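Notebook > Textiles room > Folding > February

February, morning

Back on the soft surface. The table folds are done and written up under the shirts. Today is pants on the sofa with the spotted blanket over it, starting with the light blue denim pair with the elastic waist.

Reason for the sofa: Cosimo Bellini went through the Grarnden notes and pointed out that all the fold times in there come from a hard table. Most people fold on a bed or a couch. The surface gives, the blanket travels with the garment, and an edge that squares up on a table goes soft at the corner. I agree with him. No table for the rest of the month.

Start position for each go: pants dropped on the blanket from standing height, not shaken out first. Then waist found, legs laid together, folded up from the hem. A go counts as finished when the hands come away and the thing stays put while I read the clock.

The waistband is the slow part. On the Oláh trousers (flat front, button) I can find the top edge by the belt loops and pull it straight in one move. On an elastic waist the top edge draws itself in and the near and far sides don't sit on each other. If I pick up only the near layer, the back stays behind and makes a lump that shows up later as a fold that won't lie down. Both layers together or start again.

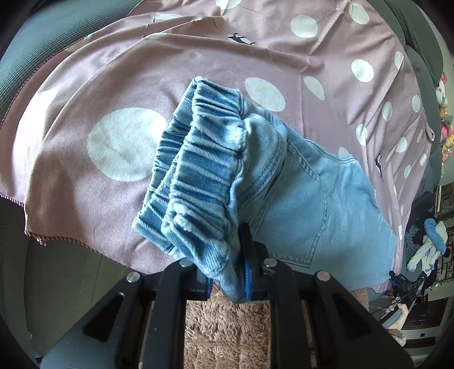

Denim and blanket, same spot on the sofa.
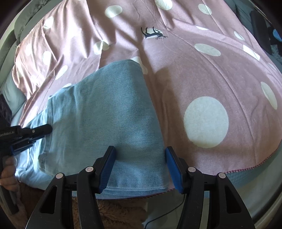

Things to keep from this morning:

Don't stretch the elastic flat and then let go. It comes back crooked and drags the seams over with it. Lay it down gathered and smooth the leg away from it, toward the hem.

Patch pockets are stiff. A fold line that crosses the pocket edge at a slant will spring open. A line just past the stitching holds much better. I moved the first fold 2 inches toward the hem for this and it stayed.

Blanket creases. If there is a ridge under the leg it prints through and you chase it thinking it is in the denim. Pull the blanket tight before the drop and then leave it alone. Gianni Grasso likes to straighten it halfway through and the pants slide when he does. We agreed to stop that, at least until the times are all in.

Denim on this nap grips more than I expected. Good for keeping the legs lined up, bad for sliding the whole fold over to the pile. Lift it, don't push it.

Times: 4 good goes before the break, the rest thrown out. Sheet is in the folder, not copying it here. Slower than the table, as we guessed, and nearly all of the difference is before the first fold. Once the waist is settled the rest goes at the same pace.

11:40

Message from the Wasteo people. They want the sorting guide for pull-on pants to be one page and they have 3,000 printed sleeves waiting for it, so the page size is fixed whether we like it or not. I told them the waistband step needs its own drawing. No answer yet. Cosimo thinks we could lose the paragraph on hems to make room. I would sooner lose the one on hangers, nobody hangs these.

Afternoon

Tried rolling from the waist end down. Makes a fat core and the outside leg wanders off to one side. Rolling from the hem is tidier but ends with the elastic on the outside, where it opens up again. Not putting either in the guide. Might work with a heavier cloth, will try the Zaltley overalls if they come back from the wash.

Still open:
- same pants inside out, do the seams change anything
- folding legs in first, then waist down
- a smooth sheet in place of the blanket
- ask Gianni where the second clipboard went

Left the blanket where it is for tomorrow. Please don't shake it out, I want to start from the same creases.

Textiles room notebook | Questions: leave a note on the entry | Back to top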